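Stockroom walk-round, back room at Brallar
Checked by: Florencia Painemal
Date: Sunday, May 3, 2026
Last full check: December
Copies to Gion Baumgartner and Vinzenz Ortner

I did this one by myself on a closed day, so it took longer than usual and I got to poke into everything (my favorite kind of check!). Same order as the old sheet, door first and then clockwise. I've written OK, FIX or WATCH next to each item and then rambled a bit underneath, because the last sheet was all tick marks and when I tried to work out what had been wrong in December I couldn't.

1. Door and way out — OK
Opens all the way, closes by itself, latch catches. The sticker with the emergency number is peeling at one corner but you can still read it. I'll print a new one when I do the labels.

2. Aisle width — FIX
We agreed on 30 inches clear from the door to the back wall. I measured 23 at the tightest spot, by the returns cart. I rolled the cart over to the other side and then it was fine, but it'll creep back the minute somebody unloads a delivery in a hurry. Vinzenz, could you put down a strip of floor tape where the cart is supposed to park? There's a roll of the yellow in the Jemau crate.

3. Floor covering — WATCH
Carpet tiles are flat in the walking area. One tile near the door lifts if you scuff it with your heel. I pressed it back down and it stayed, but I'd like it glued before somebody goes over with their arms full. The vacuum made no difference to the old marks and I think we just live with those.

4. Drinks and other liquids — FIX
Bottles go on the bottom shelf, upright, cap checked, nothing electrical next to them. We did well on the cleaning stuff, which was all in its tray. The drinks were another story. I took caps off and put them back on, wiped two sticky rings off the shelf, and threw out one juice that was way past its date. Anything you open, please put your name on it and take it home the same day. I know, I'm a broken record on this!

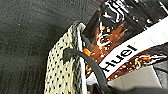 Item 4: clear bottle, brown liquid, black cable across the front of the label. Marked FIX.

Cables and drinks want to be at least a shelf apart. A capped bottle is a small risk, I get that, but caps get left half turned and cables get tugged, and then you have something brown and sugary running into a plug. I've cleared out a shoebox for loose cables and written CABLES on the lid in marker. It's on the second shelf up. If a cable doesn't fit in the box it probably belongs to something bigger and should be hanging with it.

5. Cords and plugs — OK, mostly
No splits in the insulation on anything I ran through my fingers. The extension reel from Grostel has a bent prong and I've put it in the out-of-service bin with a tag on it. Please don't rescue it. I straightened one of those with pliers once at my old job and it was not my proudest day. The kettle was unplugged when I got there, hooray, and so was the label printer.

6. Wire shelving — WATCH
I gave each post a good push at shoulder height. The black rack wobbles a little more than I remember, and I think one foot has been screwed up too far. It isn't going anywhere today with the heavy stuff down low, but I'd like to get a level on it. Shelf clips were all seated. I ran a glove along the front edges for burrs and found none.

The rule from the old sheet was heavy low, light high, nothing poking out past the front edge into the aisle. Boxes were good. Soft things were less good — people treat a plush toy like it weighs nothing and can't hurt anybody, which is fair, but a toy on the floor is something to trip over, and a hoop or a ring is worse because your toe goes right into it.

7. Toys and display items — FIX
I went through the toy stock for loose eyes, open seams and little parts that could come off. Two had seams starting to go and they're in the mending bag. The plastic rings I flexed by hand, looking for cracks. One was cracked and it's in the trash.
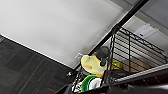
Item 7: plush with the black cap, green ring, wire shelving behind.

Notburga Kälin wrote in on this one: Could we please have a proper bin for the plush? I work the Saturday shift and I put them wherever there's a gap, because the sheet only says "toys, shelf" and doesn't say which shelf. Also the hats. If a hat is stitched on, fine, but if it pulls off in your hand, does that count as a small part or not? I never know what to do with those.

Good questions, both of them, and the first one is on me. I'm going to take one of the big Ramasamy tubs (the ones with the flat lids) and it'll live on the floor at the far end, under the bottom shelf, so it can't fall off anything. Plush in the tub, rings and hoops on the hook. For hats: give it a firm tug. If it comes off whole and it's bigger than your fist, safety-pin a note to the toy and leave it for me. If it comes off and leaves a button or a bead behind, that's a small part and the toy goes in the mending bag. I'll add that to the sheet so it isn't just in my head.

8. Walls, baseboard, ceiling — OK
Nothing stacked against the wall higher than the mark. Baseboard is on tight the whole way. No stains on the ceiling. I stood there looking up for a good while, because that's where we had the drip in the other building.

9. Lights — OK
All on, no flicker. I turned them off and counted to 20 to check the emergency light came up and it did.

10. First aid box — FIX
Out of the small bandages. There should be 12 and there were none, just the wrapper! Gion, I've put it on your list with the eyewash, which expires this summer.

11. Step stool — OK
Rubber feet all there. Please fold it when you're done. Sơn Châu asked me if the stool is okay for the very top shelf, and the answer is yes with two hands free and no if you're carrying something. Get a second person to hand things up.

To do before the next check:
Floor tape for the cart — Vinzenz
Glue the tile by the door — me
Level the black rack — me and whoever's around
Plush tub and hook — me
Bandages, eyewash — Gion
Emergency number sticker — me

I'll go back over items 2, 4 and 7 once the tape is down. If you fix something on the list before then, cross it off on the copy by the door and put your initials next to it.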